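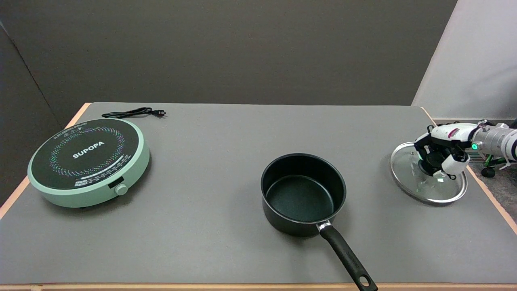
I have come to believe that the most useful thing on a household-task cell is the boring sheet of paper taped beside it. Ours is a reset sheet. It says where the cooktop goes, which way the saucepan handle points, what to do with the lid, and who looks at the hand before the next block of runs. It has five lines. I would give up a good deal of software before I gave up those five lines.

The cell I look after at Dralthorpe is plain enough: one arm on a wheeled base, one table, and a set of kitchen things that changes by task. The cookware task uses a round cooktop, a black pan and a glass lid. People who visit want to talk about the policy, meaning the model that decides where the hand goes. I understand the interest. Most of my hours go elsewhere, though, and I think most of the results come from elsewhere too.

Take the lid. The hand comes down on the center knob, closes its fingers and lifts. In June we logged 1,454 lid attempts and 153 of them failed. The first meeting about it lasted all morning and was entirely about the model. Retraining was proposed. So was a second camera. I went back through the failures one at a time, which took two evenings, and the largest group had nothing to do with seeing or planning. The thumb was closing late. A tendon had stretched, the thumb arrived after the fingers had already pushed the knob sideways, and the lid tipped on its rim. Retensioning the thumb took less time than the meeting had.

I don't tell this to make fun of the people in the meeting. I was in it, and I argued for the camera.

My complaint is with how we budget. When Fandau sold us the hand, the quote had a line for training and a line for integration, and upkeep was folded into a single phrase about periodic inspection. Zirkport's quote for the arm was the same. Neither one told us how often finger play should be measured or what number should worry us. We had to work that out with a feeler gauge and a notebook. The sensible interval for our hand turned out to be every 7 hours of run time. A cell that lifts softer or lighter things might go longer. I'd want to see the notebook before I believed it.

Here is what the check consists of now. Park the arm clear of the table. Open and close the hand empty and watch whether the thumb lands with the fingers. Wiggle each fingertip by hand, power off, and compare it with the last entry. Wipe the finger pads with a dry cloth. Grip the lid knob once at low speed and hold it just above the table. If the lid swings, stop and fix it before anyone records anything.

Then the wheels. A mobile base is a fine idea when you need to move it, and we move ours twice a month. The rest of the time it is a fixed cell that happens to be able to drift. Ours had crept by the width of a pencil before we put tape on the carpet. The model coped with that some days and didn't on others, and of course the bad days were blamed on the model. Lock the wheels, mark the floor, look at the marks. I'd do the same if the base weighed three times as much, since carpet gives.

There is a fair argument on the other side. A home robot will not have tape on the floor or a person with a gauge. If the system only works when everything is tuned, the argument goes, then we are fooling ourselves, and we ought to let the hand wear and the base drift and make the software deal with it. A colleague who came to us from Schwaiger holds this view firmly, and I agree with half of it. I want tests with a worn hand and a crooked base. I want them done on purpose, with the wear measured first and written at the top of the log. Wear that gets in by accident teaches us very little, and it spoils the comparison with last month.

The same goes for the objects. Moving the pan around the table between runs is good practice when the plan calls for it. Leaving it wherever the last shift dropped it is something else, and the two look identical in the data.

So my request is a small one. Put an upkeep line in the budget with hours against it. Give one person on each shift the authority to stop a run over a loose thumb, and don't ask them to defend it afterward. Keep the notebook at the cell, on paper, with a pen tied to it. We are on our third pen.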